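Category: Events & Open Days > Visit Reports

Open day at Sorudora, cloth folding demo
Posted by Nouhaila Belhaj, October

I went on Friday to the open day of Sorudora. They showed two arms working on a blue and white garment. I stayed for 59 minutes, and I watched mostly the left arm – the one with the green cover.

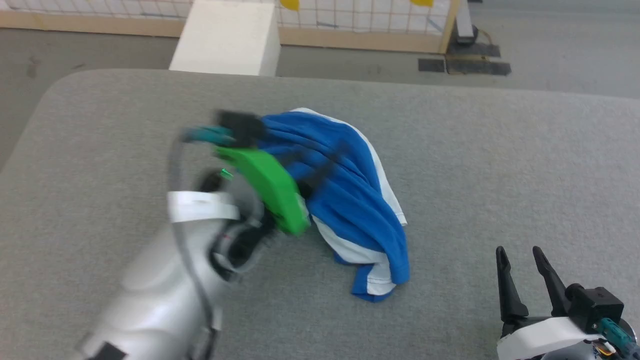
The guide explained that cloth is difficult, as it never lies the same way twice. They have 156 trials recorded and want to reach 500 before winter.

mirano_k wrote:
Did it fold anything in the end? I was there in the morning and saw only pulling.

Nouhaila Belhaj wrote:
In my group, one sleeve was folded. I was satisfied with that.
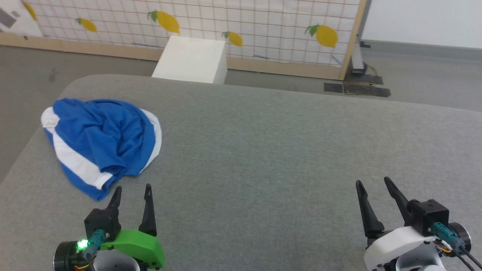

I also asked about the fingers. They are hard and thin, and for thick cloth they would like a softer tip.

Nikolaidis wrote:
I disagree about the fingers. Soft tips wear out quickly. The planning is too slow, that is the real problem.

jernine wrote:
Slow is fine for a demo. Is there another visit?

Nouhaila Belhaj wrote:
Yes, in spring. You must register by email.

Recent threads
- Parking at the Mirano hall
- Which gripper for towels? (134 replies)
- Jernine workshop notes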